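3.2 Paper Disposal at Floor Level

Waste paper from the writing tasks was discarded by hand in small bins placed on the floor.

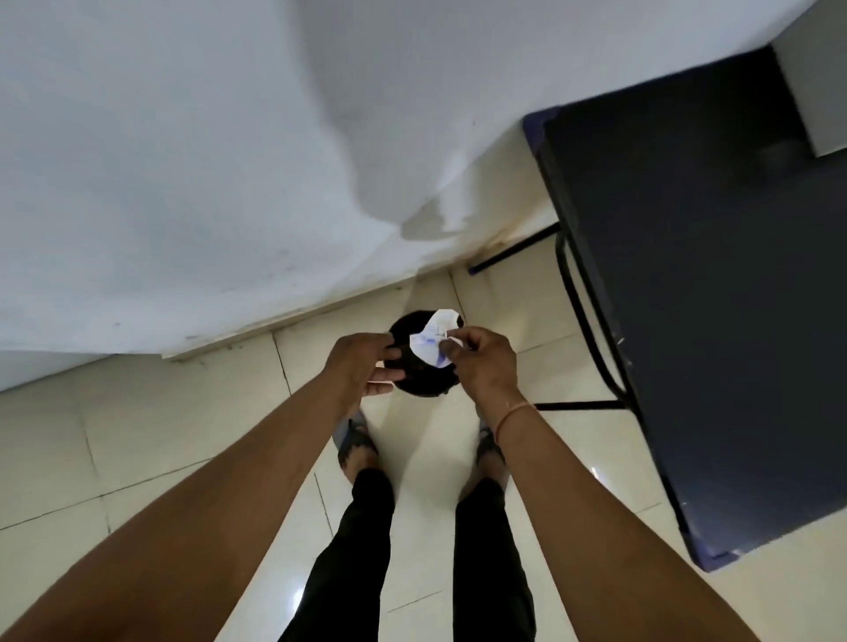
Figure 2. Crumpled paper held over a small round black bin near the base of a white wall.

3.3 Coding of Discards

Lenz and Vogler coded 684 discards at the Ruvside site. An item was coded as crumpled if it no longer lay flat – folded sheets were coded separately. Torn pieces were excluded.

Last updated: 8 July 2024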